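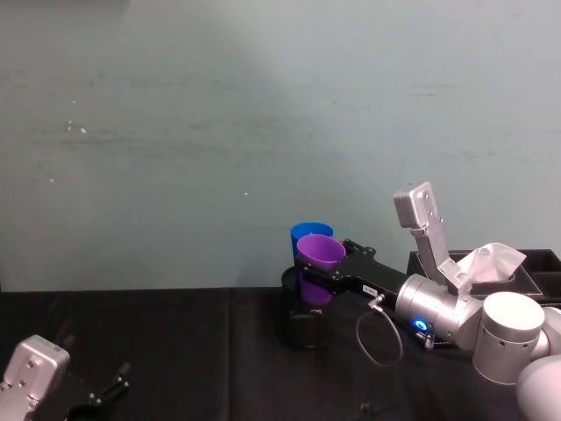
Zuletzt geändert: August, 16:40 Uhr

Projektbericht: Becher stapeln mit zwei Armen

Eigentlich wollte ich in der Gemeinschaftswerkstatt Aketti nur ein Regal bauen, und dann bin ich bei den Roboterarmen hängen geblieben (das Regal gibt es bis heute nicht). Die Aufgabe klingt erst mal nach Kindergeburtstag: Ein Plastikbecher, lila oder blau, soll gegriffen und auf einem schwarzen Stiftehalter abgesetzt werden, ohne dass alles umfällt. Meine Betreuerin Sumathi Sastry fand das Thema zu klein. Nach zwei Wochen fand sie das nicht mehr!

Am meisten Zeit ging für die Greifkraft drauf. Ich stelle sie in meiner Software (Arbeitsname Bumov) als Rohwert ein, und mit 3000 habe ich den Becherrand jedes Mal verbogen. Bei 970 rutschte er durch. Gelandet bin ich bei 2429, eine krumme Zahl, aber die bleibt jetzt so. Die Finger packen den Becher seitlich, und wenn er dabei ein bisschen schief hängt, ist das erst mal egal - beim Absetzen rächt es sich dann manchmal.

Das schwarze Tuch auf dem Tisch würde ich wieder nehmen. Darauf spiegelt nichts, nur die Falten muss man vor jedem Durchgang glatt streichen, und ich vergesse das ständig.
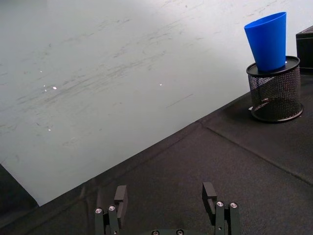
Lesezeit: 2 Minuten

Für die Feinarbeit schaue ich am liebsten durch die Kamera am Handgelenk. Der blaue Becher oben auf dem Drahtgeflecht hebt sich super von der weißen Fläche ab, der Halter selbst auf dem Stoff deutlich schlechter. Ich suche im Programm deshalb zuerst den Becher und rechne mir daraus aus, wo der Halter stehen müsste. Klappt ganz gut, solange der Becher nicht zu stark kippt.

Was noch fehlt: die Übergabe von einem Arm zum anderen. Sumathi meint, ich soll vorher die Kabelführung am Greifer ordentlich machen, und da hat sie wohl recht. Den Code räume ich auch noch auf, der Ordner heißt immer noch »test_neu_2«.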